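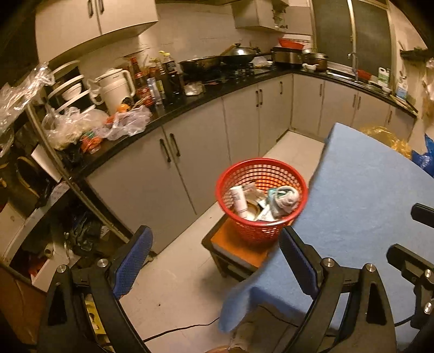

# How Does a Robot Learn to Tidy a Kitchen?

Look at the red basket on the stool. You know at once that it is for trash, and you would not put your clean bowl in it. A robot does not know this. Somebody must teach it.

The Trelell kit is made for this teaching. It is sold to schools and clubs, and children from 7 years can use it together with an adult.

## A hand that you hold

The main part of the kit is a gripper. A gripper is a kind of hand with two fingers. Do you see the blue pads on the inside of the fingers? They are the parts that touch the thing you pick up.

This gripper has no robot arm. Your own arm does the moving! You hold the tool, you go to the thing you want, and you close the fingers slowly. A small camera on the tool records everything from the place where the hand is.

## Why so many times?

One try is not enough for a robot. If it sees only one bag on one counter, it can be confused when the bag lies in another way. Banafsheh Shojaei teaches a Saturday club with the kit, and her group made 458 recordings in one month. Some were very bad, she told us. Those went into the computer too, with a label that says "missed."

A real kitchen is a good place to practice. Clear plastic bags are difficult, because the camera sees through them. A kettle is hard in a different way: it is smooth, and its handle is tall. And what about the blue cloth on the table? Cloth changes its shape each time you pull it.

## What is in the box

- one hand gripper with its camera
- a charging cable
- a book with 39 small tasks, from easy to difficult
- stickers for marking your start place

## What we liked and did not like

The book is clear and the drawings are funny. The gripper is a little heavy for small hands, so take a rest between tasks. We also wish the cable was longer.

## Before you begin

Ask an adult first. Stay away from the stove, and do not pick up knives or glass. Task 1 is with a rolled sock, and you can do it on the floor of your room.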